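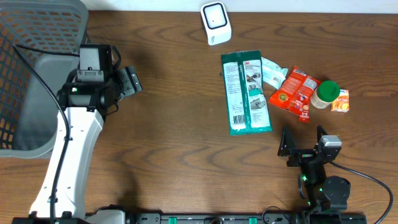
Drivers at the Pellinness yard will tell you that the best truck on the lot is the one you can climb out of at the end of a shift without groaning, and by that measure the new Durkesell car carrier is a beauty.

I spent a day riding along on one, out to Lundside and back, and I came home wanting to talk about nothing else. The cab sits low, the steps are wide, and the deck controls have moved to a panel at chest height, so there's no more crouching by the rear wheels in the rain. Loading used to mean a lot of walking. Now the driver raises the upper deck, checks the strap points and moves down the side in one pass.
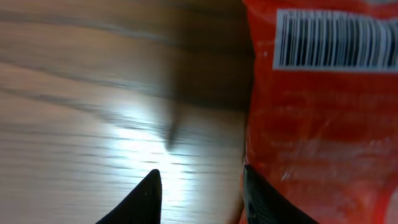 2 min read

Fothergill, the leasing firm that owns the fleet, runs 120 carriers and plans to reach 200. So far 51 of them are the new model, and the rest are being swapped as their leases come up. The first batch arrived in June and went straight onto the coast run, a tough place to start — tight dealer lots, steep ramps and one bridge with a height limit that keeps everyone humble.

What I loved most was the paperwork (I know, I know!). Each car gets a walkaround at pickup and another at drop-off, and the notes go to the dealer before the truck has left the gate. Fothergill says 98 percent of deliveries last quarter were signed off with no dispute over damage. Under the old system, a scratched bumper could bounce between three offices for weeks.

There are gripes. The sleeper storage is small, the mirrors take some getting used to, and the deck alarm is loud enough to wake the next county. A software fix for the alarm is on the way, and drivers have asked for deeper lockers on the next order.

We got back to Pellinness after dark with an empty deck and half a thermos of coffee. Another carrier was already lined up at the wash bay, lights on, waiting its turn — and yes, I asked if I could ride in that one too. The next Lundside run leaves at five in the morning, and I've set my alarm.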